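Search this site Search Go

The Color on the Back Wall

June issue
By the Features Desk

Green paint used to be what you got when you did not choose. Schools had it, clinics had it, and so did the back stairs of most office buildings. In Flurncombe, a town with one paint store and two hardware counters, it is now the color people ask for first.

The store, Konon, mixes paint to order from 7 a.m. and closes early on Friday. Its green cards take up a full rack by the door. There are 65 of them, running from a gray that barely counts as green to a shade close to black. The middle of the rack, where the blue starts to come in, has to be restocked most often.

Part of the appeal is how the color changes. A blue-green that looks flat on a card can turn pale where light falls on it and go dark in a corner a few feet away. Buyers who want one even color are often let down by this. Others pick it for that reason - a plain wall gives them something to look at.
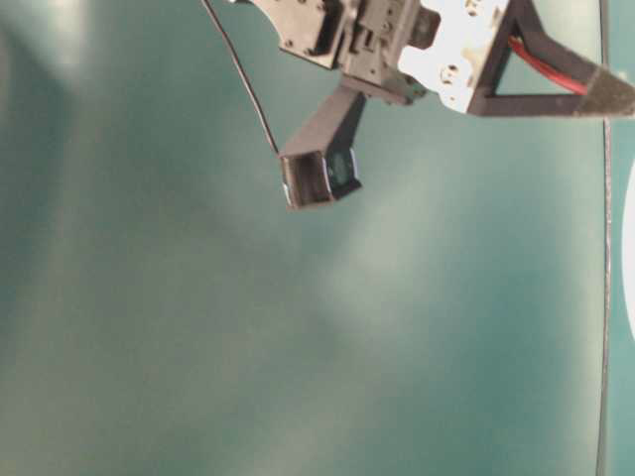
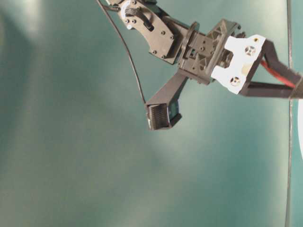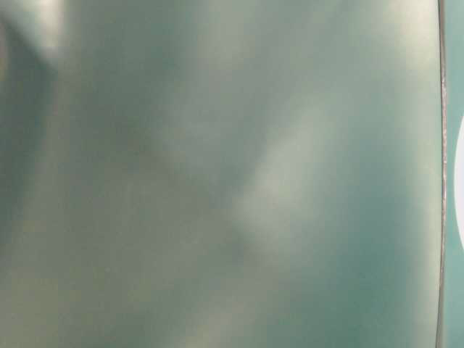

Teal green under uneven light, in all three pictures.

HOME AND INTERIORS DESK

The usual advice is to paint a board and live with it before buying the rest. Konon sells a sample pot that covers a board 30 inches wide with two coats. Move it around the room. Look at it at breakfast and again with the lamps on. A north room will pull the color toward blue, and a warm bulb will pull it back toward green.

Finish matters nearly as much as shade. Matte hides dents and old filler, but it marks when you rub it. Gloss wipes clean and shows every bump. Clalel, a small maker that supplies the store, sells its greens in an in-between finish that works well in kitchens. It costs more, and the lid is hard to get off.

The old Heydari building on the main street was repainted this spring, stairwell first. The job took 16 days, mostly spent scraping. Under the cream paint was an older green, and the new color was matched to a chip of it. In the stairwell it looks like it was always there. In the front office, with its big windows, it looks like a different paint.

Comments (3)

gableend: We did our hall in a green like this and I still go back and forth on it. Nice at night, cold in the morning.

Pat_in_the_porch: Agree about the Clalel lids. Use a proper opener - a screwdriver bends the rim and then it never seals.

twocoats: Does anyone know if the sample pots come in gloss? The card only says matte.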